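"A living room should be used every day"

Hanan Mahasneh does not like when people call her living room a salon. "A salon is for looking," she says. "In my mother's house we had one, and the children entered it only on holidays. I promised myself I will not do the same."

She has lived in this apartment for 15 years, and the heavy furniture came before most of the other things. The sofa she bought from Nasrallah, a family shop which has since closed. The dark console table arrived later, in August, on the back of her cousin's truck. It took two men to bring it up the stairs, and one of them, her neighbor Jad Farah, still reminds her of it when they meet.

I asked if she was not afraid to mix so much carving, gold and flowers in one room. She laughed at this. "The curtains are plain, the wall is plain. So the sofa can talk." She chose the cushions herself, and she is proud that their fabric is the same as on the arms.

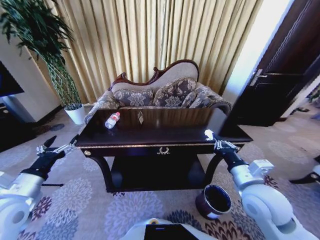
The console table in front of the sofa, with the beige-gold curtains behind.

The shine of the table is a daily subject in the house. Hanan wipes it with a soft cloth, a little damp, and then again with a dry one. She tried a polish once and regretted it for a week - every finger left a mark. "My husband puts his glass there without thinking. I used to shout. Now I only give him the cloth."

The plant in the white pot was a gift from her friend Yu-ting Liao, and it has grown more than they both expected. It gets water two times a week in summer and less in winter. She turns the pot now and then.

Would she change something? The carpet, maybe, but she says this every year. The table will stay. "My daughter already asked who will have it after me. I told her, first learn to wipe it."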